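Forums > Hardware > Old Desktops and Office Machines > Keeping an old Dell tower going, worth it?

Search this board Go Advanced

Keeping an old Dell tower going, worth it?

hollowaypines
28 November 2022

Hello everyone, and thank you for letting me in. I have been reading along for a good long while and finally have something to ask.

My brother-in-law closed up his bookkeeping office in October and I came home with one of his Dell towers, plus a box of keyboards my wife would like me to do something about. The tower ran his invoices for years and never gave him any grief that he can remember. I would like to turn it into a machine for the sewing room, where it would hold patterns, play the radio and print the odd thing. Nothing fancy at all.

I have had the side off it for most of the weekend (the kitchen table has been spoken for, and we have been eating off our laps). The processor is out and the socket is open, and I am waiting on a replacement chip from a seller called Primo, who had one for 17 dollars with the postage included. My questions are mostly about the drive. It sits upright in that cage with the blue plastic handles, and I have to say I am very taken with those handles. I grew up with computers where you needed a screwdriver, a flashlight and a small child's fingers to get a hard drive out.

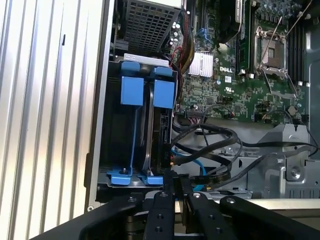
What I can't decide is whether to keep the old drive as it is, put a solid state drive in its place, or run the two together. I have read that a small SSD for the system and the old drive for storage is the way to go, but I have also read people saying an old office drive should be retired no matter what. I don't want my wife to lose her patterns. Some of them were her mother's, and scanning them in took two winters.

Also, does anybody know whether the blue carriers will take one of the little laptop-size drives, or is that a special part?

Sorry for the length. I type the way I talk.

ravum_fan
Welcome! Good project, and please do go with an SSD. I have done this to every hand-me-down in the family and it is the one change people notice. My aunt called me up to ask if I had bought her a new computer and just put it in the old box!

On the carriers: they are made for full-size drives, so a laptop-size drive will rattle around loose. You want a little adapter bracket. I have used the Ravum ones and been happy with them. The small drive screws into the bracket, the bracket goes in the blue carrier, and the carrier goes back in the cage the way it always did. It takes me 10 minutes, and half of that is looking for the screws.

Petro Horobets
I am going to be the grump here. Before you spend any more on this, write down what you have spent already. A chip, then a drive, then a bracket, then probably memory, and after that the fan starts to whine. I went down this road with a tower from my church and by the time I was done I had put 77 dollars into it. A refurbished machine with a warranty would have run me a little more than that, and it would have been newer, smaller and a good deal quieter. The sewing room is a place where somebody wants to sit and think, and an old office tower is not always the best company.

I will grant you the handles are nice.

hollowaypines
Petro, I hear you, and my wife made very much the same speech. I think I am partly in it for the fun. I retired in the spring and it has been a treat to have something in pieces on the table again. But the noise is a fair point and I hadn't thought about it.

ravum_fan, thank you, that clears up the carriers.

quiltsandcables
Oh, I like this thread! I sew and I fix computers, so it might have been written for me.

Please, before anything else, copy those patterns somewhere outside of that computer. I don't care which drive you choose. Get a cheap external drive, copy everything onto it, and keep it in a different room from the machine. Then give a second copy to a daughter or a neighbor. I had 3 years of quilt drafts on one drive and I lost the lot, and I still get a bit of a pang when I go looking for one of them.

And dust! A sewing room is a terrible place for a tower. Lint gets pulled in everywhere and makes a sort of felt. Don't put it on the floor next to the machine. Get it up on a shelf, well away from the ironing board, and open it up every couple of months to brush it out with a soft paintbrush. I wipe the outside of mine with a Klinhom cloth, but any dry cloth would do the job.

Lev Didenko
Some good advice above and one thing I would argue with. ravum_fan, I don't think the bracket is needed at all. An SSD has no moving parts and weighs next to nothing. I have fixed them down with a strip of hook and loop tape on the floor of the case and they have stayed put for years. Save the money for memory.

More important to my mind is the socket. With the processor out and that load plate open, please be careful what goes near it. Don't touch the contacts, don't blow on them, and don't go at them with the paintbrush that quiltsandcables mentioned. If you still have the plastic cap, put it on until your chip comes. If you don't, lower the plate gently and lay a clean sheet of paper over the area. A crumb from supper could cost you the whole board.

Do also make sure the chip from your seller is on the supported list for your exact model. Fitting the socket doesn't mean it will start up. Dell lists them in the manual, and you can look it up from the service tag on the case.

ravum_fan
Tape, Lev? In a machine you are giving to somebody's wife? I will stick with my bracket. It keeps the cables where they were meant to go, and the next person to open it can see what was done. A bracket costs less than lunch.

Lev Didenko
The next person to open it will be him. But fine, I will allow that yours is tidier, and for a machine that gets carried from room to room I might even do it your way.

vernard_otto
Coming in from the other direction: has anyone asked how many hours the old drive has on it? There are free programs that will read it out, along with any errors the drive has been keeping to itself. If the numbers are good I would keep it for the radio recordings and whatever else you could stand to lose. If there are errors, wipe it and take it to recycling. It came out of a bookkeeping office, so I would want to wipe it in any case. Other people's invoices should not be sitting in a sewing room.

I go by Vernard because that was the shop I worked in, and we saw plenty of these towers come through. They are good solid things. Put new thermal paste on when the processor goes in, just a small dab, and clean the old paste off the heatsink first.

hollowaypines
You have all been so kind, and I am ashamed to say I had not given one thought to the invoices. I called my brother-in-law and he went rather quiet. He is going to bring over his list of what was on there and we'll wipe it together.

I have checked the service tag, and the chip is on the list (thank you, Lev, I would never have known to look). So the plan is a small SSD for the system, in a bracket, sorry Lev. The patterns will go on an external drive, with a second copy at my daughter's. The tower is going on the shelf over the fabric, and supper has been moved to the card table until further notice.

Petro Horobets
Get the quieter fan while you are at it. And keep the receipts, I want to hear the total.

quiltsandcables
I want to hear about the patterns! Are any of them for coats?

hollowaypines
Mostly children's coats, and one very grand bathrobe. I will ask her if I can share a couple of them in the crafts section.

Related topics
Which small SSD for an older office tower?
Fan noise after cleaning, what did I do
Adapter brackets, the long thread
Wiping a drive before giving a computer away
Lint, dust and pet hair: how often do you open yours?
Thermal paste, how much is too much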